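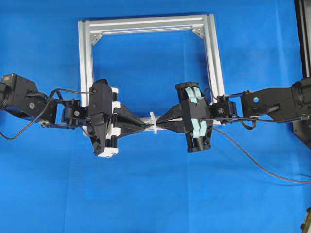
Volletti (two-armed bench robot)

Volletti is a home-built robot with two arms, put together over a number of winters at Disum, a shared workshop in the old dye works at Pathak, and known mainly for its long and patient education in the handling of cables. It was begun by Marjatta Halonen, a retired piano tuner, and Rajkumari Dwivedi, who repairs sewing machines, and the two of them remain its chief builders, although a good many Disum members have lent a hand, a drill bit or a strong opinion along the way. The name covers the arms, the bench they work on and the open metal frame used for practice. Members tend to say "the Volletti" when it is behaving and "Marjatta's robot" when it is not.

Origins

The project grew out of a dull job. Disum's members build a fair number of lamps, plotters and small machines on aluminium extrusion, and every one of them ends with somebody bent over a bench, tidying wires. Halonen thought a pair of arms might be taught to do it, and Dwivedi, who had spent years threading things through other things, thought it would be much harder than her friend supposed but well worth a go. Work started with a single arm on a kitchen table in Halonen's flat. It moved to the workshop once the second arm was under way and the table was wanted back for meals.

The first public showing was at the Disum open evening on 8 January 2023, when the machine spent 20 minutes attempting one tie and was warmly applauded by people who had come in mainly for the soup.

Construction

Each arm is a chain of black motor units joined by links, with a gripper at the end. The gripper fingers are black and taper towards the tips, a shape the builders settled on after earlier, blunter pairs kept knocking into the sides of the frame. The fingers are treated as parts to be worn out and replaced, and there is usually a box of older ones under the bench, which visitors are welcome to rummage through.

The practice frame is made from silver aluminium extrusion with small triangular brackets in the corners. It lies on bright blue cloth, chosen by Dwivedi from the remnants bin at her shop after a long comparison with a green one that Halonen still prefers. The cloth is ironed now and then, though never as often as either of them intends.

The control program is called Nisix and was written at the workshop in the evenings. It plays back movements that a person has first guided by hand, and can blend several such lessons into one. A usual teaching session lasts 15 minutes, as guiding two arms at once is tiring on the shoulders and tempers do fray.

Cable work

The task for which the Volletti is best known at Disum is called "the loop" by its builders. A cable is held up by its plug in one gripper while a nylon cable tie, already closed into a wide ring, is kept in place round it near the tips of the other. The aim is for the cable to hang through the ring without snagging on the small square head of the tie. It is fiddly work even for people, and Dwivedi likes to hand newcomers a tie and a lead and let them find this out for themselves before they say anything unkind about the robot.

The grip on the plug matters a great deal. Taken by its moulded housing, a lead hangs in a fairly predictable way; taken lower down, by the ribbed sleeve, it swings about and will not settle. The builders lost most of one January to this before Halonen, watching her grandson pick up a phone charger, suggested moving the grip upwards. The fingers underneath have to stay close to the cable without pinching it, and the lesson for that part alone was recorded 17 times.

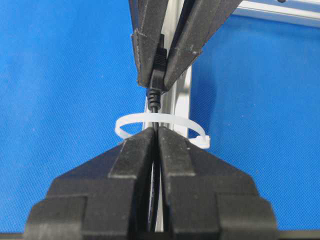 Use at the workshop

The Volletti has never been a labour-saving machine in any strict sense, and its builders are cheerful about this. A tie that a practised member can fit in a moment may keep the arms busy for a good while, and someone generally sits beside them with a cup of tea and a hand near the stop switch. It does earn its corner of the room as a teaching aid. Disum runs an evening course on it each January, with places for 20 people, in which beginners guide the arms, record a lesson of their own and then watch Nisix play it back, wobbles included.

Later changes

Halonen has been working on a softer way of closing the fingers, so that thin leads can be held without marking them, while Dwivedi has turned her attention to the tail of the tie and whether the arms could learn to pull it snug. The two pieces of work are kept in separate notebooks on the shelf above the bench, with a third for suggestions from members. The green cloth is folded up on the same shelf.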